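Ticket 673 — Drellano Viewer: interface language reverts to English after restart
Product area: Display and language packs
Status: Resolved, monitoring

Reported problem
The Renelside office reports that staff who select Spanish as the interface language in Drellano Viewer find the menus back in English the next time the program is opened. Documents open normally. The fault was first noted in September, following the move to shared user profiles.

Initial findings
The language pack is installed on all 15 workstations checked. The setting is written correctly when the user selects it, but the profile service restores an older copy of the preferences file at sign-in. The log shows error 298 each time this occurs. 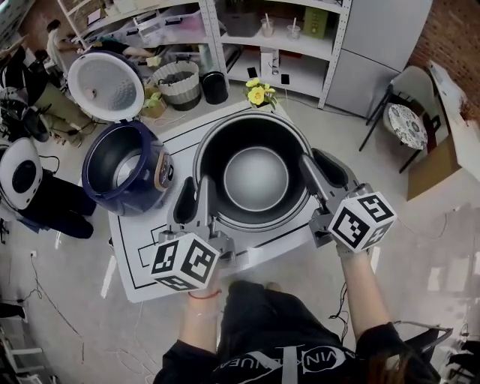 Two hand-held grippers at a black rice cooker, inner pot in place.

A second fault was found during testing. Where the account name contains an accented letter, as with the shared account Yáñez, the preferences file is not saved at all — the program falls back to its default settings without a warning.

Action taken
1. Preferences folder excluded from profile restore on the Zanthorpe server.
2. Viewer updated to build 173, which accepts accented letters in folder names.
3. Users asked to sign out, sign in again and select their language once more.

Result
The language setting was kept after three restarts on each workstation tested. The shared account now saves its preferences as expected.

Outstanding
Spell-check dictionaries still follow the system language. This matter has been moved to a separate request and will not be tracked here.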